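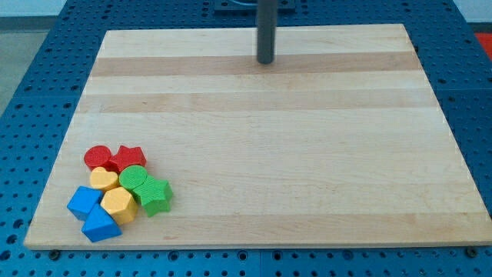 Part 4: Getting the board ready on the table

Okay, you've got the table up and level (if you haven't, go back to Part 3, I'll wait). Now we put the board on it and set out the blocks. I've done this more times than I can remember at the Gasinton workshop and at home, and I still go through the steps in order. When I skip one I end up doing the whole thing over.

What you need

The board. Mine is glued up from strips of pale wood, with a few darker tan ones mixed in. Yours may look different, and no two I've seen match.
The chunky plastic blocks, in red, yellow, green and blue.
The blue table with the holes in it.
A soft dry cloth, plus a second one you don't mind getting damp.
The sheet of thin rubber dots from the Lightfoot spares bag.
A pencil, if you like marking things. I do.

4.1 Laying the board down

1. Wipe the table first. Dust and little crumbs of plastic love to collect around the holes, and one crumb under the board is enough to make it rock. Run your hand flat over the whole area afterward. You'll feel what you can't see.

2. Turn the board upside down on something soft (a folded towel is fine) and stick a rubber dot near each corner, 4 in all. Press each one down hard and count to ten.

3. Flip the board over and decide which long side faces you. The strips should run left to right from where you're standing. I use the tan bands to tell the sides apart. On my board there's a warmer strip close to one long edge, and that edge always goes toward me. Pick something like that on yours and stick with it, and pencil an arrow on the underside if you think you'll forget.

4. Lower it onto the table, near edge first, then let the far edge down gently. Don't slide it into place! The dots grab, and if you drag the board they'll roll up like old tape. Lift it, move it, set it down again.

5. Leave blue showing on every side. I like a good wide margin left and right, and a narrow strip along the front is plenty.

6. Press on each corner in turn. If one dips, lift that corner and look for a dot that's folded over. Ryan Sugden swears by a slip of folded paper under the low corner, and it does work for an afternoon, but it had gone flat by Monday when I tried it.

Caution: Keep your fingertips out from under the edge as the board comes down. It's heavier than it looks and the table has no give at all.

Note: Small dark flecks and streaks in the wood are just wood. You can't scrub them out, and Pauline Rudd has the scratch on her board to prove it. If you're not sure whether a spot is a fleck or dirt, run a fingernail across it.

4.2 Putting out the blocks

7. Check the blocks before they go on. Look at the undersides for rough bits left from molding and rub them off with your thumb or a scrap of felt. A rough block will leave pale little lines in the finish, and you'll see every one of them when the sun comes in low.

8. Start in the lower left part of the board. You can begin anywhere, really, but if everybody at the table starts from the same place it's a lot easier to say "the red one next to the yellow one" and be understood.

9. Bunch the blocks up close. They can touch, and it's fine if one ends up leaning over its neighbor. A tight group leaves you the rest of the board clear to work on, and that's the part you want.

10. Mix the colors. If you set all the reds together and all the greens together, people start sorting in their heads before you've said a word. Effie Leckie tips hers out of a bag and pushes them together with both hands — much faster than my way, and noisier.

11. Step back and look from where you'll be sitting. Pull in any block that's wandered off.

Caution: Don't drop the blocks from any height. The plastic can take it. The wood can't, and the dents catch the light forever.

4.3 Looking after the board

Wipe it with the dry cloth when you finish. If something sticky gets on it, use the damp cloth, go along the grain, and dry it right away. Don't leave water sitting on the glue lines.

I oil mine once a year, in November, with the Fadari board oil. Put it on thin, leave it 40 minutes, then wipe off everything that hasn't soaked in. Do both faces even though only one shows. I did just the top one year and the board cupped enough to hold a marble. Keep the blocks off it until the next day or they'll pick up the oil and get slippery.

Peel off the rubber dots before oiling and put fresh ones on after. Old dots never stick a second time.

If the board starts to rock again after it's been fine for weeks, check the table before you blame the wood. A leg may have crept. Go back to step 3 in Part 3 and level it again with the board off.

Spare dots and single blocks come from Gollia. Tell them which color you're missing, and ask for the chunky ones, because they also sell a thinner set that won't match.

Next up is Part 5, putting everything away.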